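2023年4月22日

周六，还是去了Nastby那边的工作间。早上下过雨，公交绕路，到的时候比平时晚了一刻钟。门禁卡刷了两遍才开。

今天继续录海绵那一组。任务写得很简单：桌上放一块海绵和一个白色的椭圆小盒，用手持夹爪夹起海绵，放进盒里，松开，两手退回桌边。一条就算完。表格里给这一组定的数是256条，上周末留下的缺口比我记得的大，所以今天的计划就是坐下来一直录，别的不碰。

开工前照例做检查。左右夹爪各开合十次，看读数能不能回到零点。左边没问题，右边第一次回零差了一点，重新标定以后正常。标定文件存在Wika那个目录下面，文件名沿用一月份定的规则，日期加左右手加序号。一月那会儿文件名是各写各的，后来整理花了整整两天，现在我宁可开头慢一点。

上午录得比较顺。左手夹的时候，我一开始习惯从海绵正上方下去，夹住以后海绵会转一个小角度，放的时候就歪。后来改成先贴着桌面靠过去再合上，稳一些。不过说明里写了，接近的方向要有变化，不能每条都一个样，所以两种都录，穿插着来。盒子的位置每录几条挪一次，远近左右都换，有时候故意摆斜一点。海绵的起始位置也跟着换。

动作速度是个老问题。录久了人会越来越快，自己感觉不到，回看的时候才发现后面的比前面的短了一大截。学习的那一边不喜欢这样，同一个动作时长差太多，训出来的策略在抓取前会犹豫。我在手机上设了个提醒，隔一阵就停下来看一条刚录的，对照第一条的节奏。今天提醒响了几次，有一次确实快了，后面放慢了。

另外一件要注意的是停顿。夹住以后如果手停在半空想下一步往哪放，这一段也会被录进去，模型会学着停。所以每条开始之前先把落点想好，想好了再按开始。说起来容易，下午困的时候还是会忘。

中午吃的是便利店的饭团和一杯热豆浆，在楼下站着吃的。上来的时候顺便看了硬盘，剩余空间够用，没有换盘。

下午出了两次小状况。一次是左边的线挂在桌沿上，手往前伸的时候感觉被拽了一下，那条作废。之后每换一次摆位就先把线理顺。另一次是录制程序报时间戳不同步，头部视角和右夹爪的视角差了好几帧。重启程序以后恢复，往前翻，受影响的一共有7条，全部标成不可用。我没有删，Gebretsadik那边的流程要求原始文件保留，只在表里改状态，写清原因。

傍晚做筛选。单独看夹爪视角很快，主要看开始和结束时两指是不是张开的，夹爪里有没有东西，画面有没有糊。头部视角看得慢一些，要看两只手是不是都在画面里，有没有被袖子挡住。今天判失败的有11条，大部分是海绵碰到盒沿弹出来，有几条是放进去以后又带了出来。失败的也有用，单独归一类，名字后面加个后缀。有两条我拿不准，海绵一半搭在盒沿上，算成功还是失败，说明里没写，先标了待定，周一在群里问。

传完以后总表里的编号到了3981。这个编号是所有任务加起来的，包括去年叠毛巾那批。上传到Meltstead的服务器花了四十多分钟，中间断过一次，断点续传是好的，不用重来。

夹爪指面的包层边上起毛了，有碎边翘着。不知道对抓取有没有影响，海绵软，感觉不出来。下一组如果换硬的东西，最好先换一遍新的，换完要重新标定，标定完旧数据和新数据要分开记。这件事写进周一的待办。

还有一件，白色台面的反光。中午光线亮的时候夹爪视角上半部分偏亮，傍晚好些。曝光是锁死的，我没去动。要是以后几组都在这里录，也许应该固定时段，或者干脆把光线变化当成样本的一部分。这个不是我一个人能定的，先记着。

手腕有点酸，右手比左手厉害，可能是右手一直悬着等的缘故。明天休息。

从今天的文件夹里挑了三张贴在本子里： 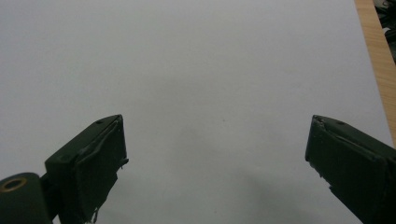
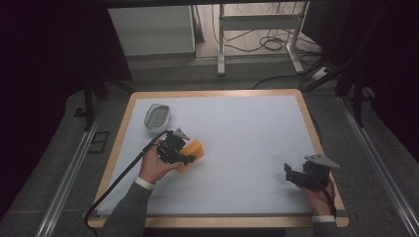
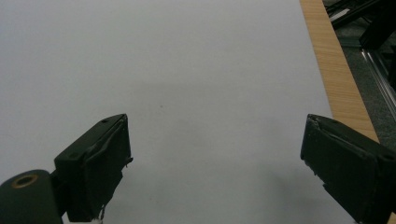

第一、三张是夹爪视角，两指张开；中间一张是头部视角，左手夹着海绵。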